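Home > Working here > Vacancies

Packing Room Assistant (mornings), Drarkavine

We're looking for a friendly, steady sort of person to join the packing room at Drarkavine, where we dry and blend herbal teas and post them out to cafés, farm shops and a good many kitchen tables up and down the country. We began with one blend, Dotton, which is mostly mint and still our bestseller, and the list has grown to more than 40 (we do get carried away when the lemon verbena comes in!).

The hours suit people with other things going on in their lives. You'd start at 10 and finish in time for the school run, 5 mornings a week, with a paid tea break in the middle that we take rather seriously, as you might imagine.

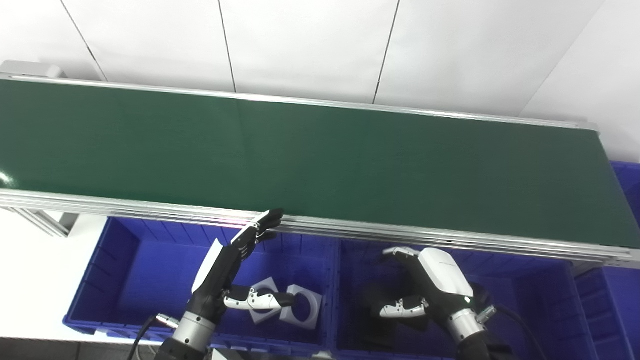 2 min read

You'd be making up orders, checking labels, folding cartons and now and then helping with the Assefa and Tarer gift boxes, which get very busy from October onwards. You don't need to have done this kind of work before, and we'll pair you with someone patient for the first two weeks. A good eye for small print helps, and so does being happy on your feet.

To apply, send a short letter to Kidus Negussie in the packing room telling us a bit about yourself and which tea you'd like to try first. A CV is welcome but please don't fret if yours is out of date.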